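Tuesday, March. Rehabilitation workshop, Flisudham Rugby Club.
Entry by Branwen Parry.

Load cell 2 was recalibrated before the morning session. Two forwards completed the neck-strength protocol, each with three attempts per direction. The second player's left-side reading fell short of his pre-season figure by 9 newtons – to be repeated before he is cleared for contact. 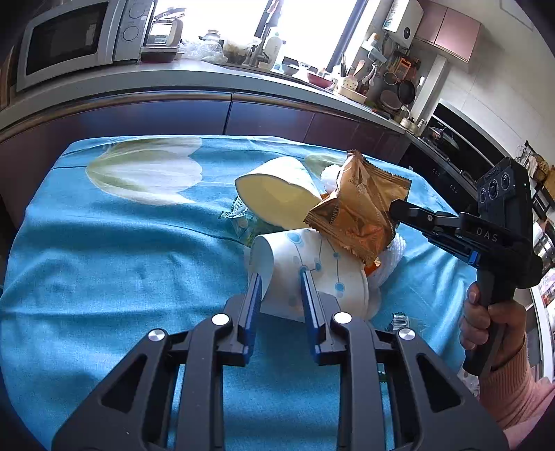

Two paper cups on their sides on the blue tulip cloth.

Sampling remains at 200 Hz. Trial 61 was discarded owing to a slipped head strap and should not be included in the averages. The replacement strap from Piratley has been ordered. Results are to go to the club doctor ahead of the Dratari fixture.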